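Section 4: Hand-Washing and Drying Your Folunus Throw

Before you start

You've had your Folunus throw out of its box for a little while now, and sooner or later somebody will spill cocoa on it. Please don't worry! It washes very nicely in a sink or a tub, as long as you keep the water cool and give yourself an unhurried afternoon. If you have the heated model, go back to Section 3 first and take off the cord and the control. The steps below are for the throw by itself.

You will need a clean sink or tub, a mild liquid soap (the kind sold for baby clothes is fine), two large bath towels, and a flat spot where the throw can stay overnight.

Step 1. Shake the throw outdoors, then look it over on both sides under a good light. Pull a fold up between your fingers wherever you suspect a stain – marks like to hide in the nap, and a raised fold shows them much better than a flat stretch does. 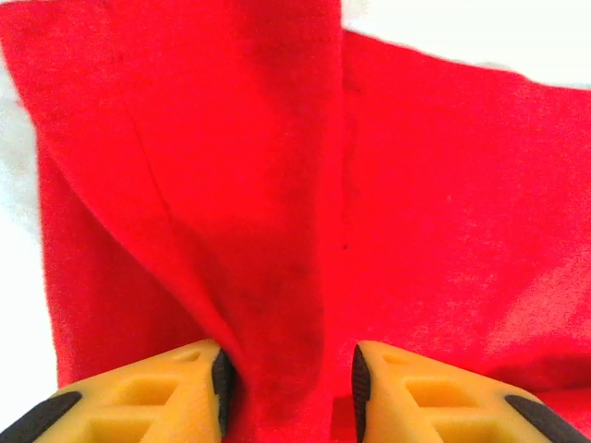

Fig. 4-1. A fold of soft red fabric, raised for checking.

Step 2. Dab any stain with a drop of soap and a damp cloth. Work from the outside of the mark toward the middle and leave it for a few minutes. Older stains, and anything with butter in it, may want a second go.

Step 3. Fill the sink with cool water and stir in one capful of soap. More soap will not get the throw any cleaner, and you'll be rinsing until suppertime.

Step 4. Lower the throw in and press it gently up and down with your open hands. Let it soak for ten minutes, press it again, and drain the sink. Rinse with fresh cool water until you don't see any more suds, and then rinse it one last time for luck.

CAUTION: Never use bleach or fabric softener. Softener coats the fibers and leaves them limp, and the Gebreyes finish on the bound edge will turn yellow if bleach touches it.

Step 5. Lift the throw out with both arms underneath it. It will be a good deal heavier than you expect, so if your back is at all touchy, ask someone to take the other end.
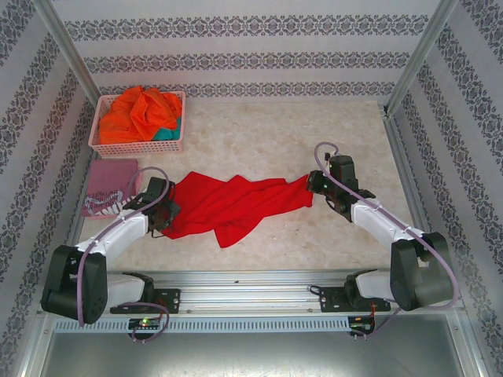 Once it's out of the water, set it on the first towel, spread it as well as you can, and roll the two up together like a jelly roll. Lean on the roll from one end to the other. Unroll it, swap in the dry towel, and do the same again. Please resist the urge to wring, even though I know how tempting it is when there's still water running down your sleeves.

Step 6. Lay the throw on your drying spot, away from radiators and strong sun. The room should be no warmer than 70 degrees or so. Turn it over before you go to bed and again in the morning.
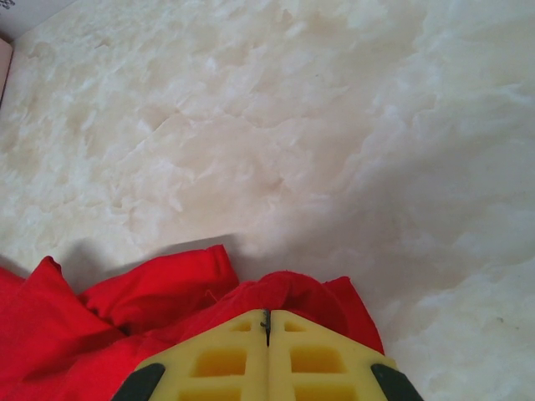

Drying time depends a lot on the season. In December, with the windows shut, our test throws in the Mutonbridge workroom needed almost 2 full days. Whatever the weather, a throw left in a heap like the crumpled red cloth in the picture will stay damp in the folds long after the top feels ready, so open it out and smooth it from the center toward the edges with the flat of your hand. Slip your fingers into the corners too, and give those a little extra time.

NOTE: If the binding looks wavy once the throw is dry, cover it with a damp handkerchief and press with a cool iron. Quyên Tạ, who wrote the first edition of this guide at our Tremelport shop, liked to do this while the kettle boiled, and it really does take about that long.

Step 7. Brush the nap lightly in one direction with a soft clothes brush. For putting the throw away over the summer, see Section 5.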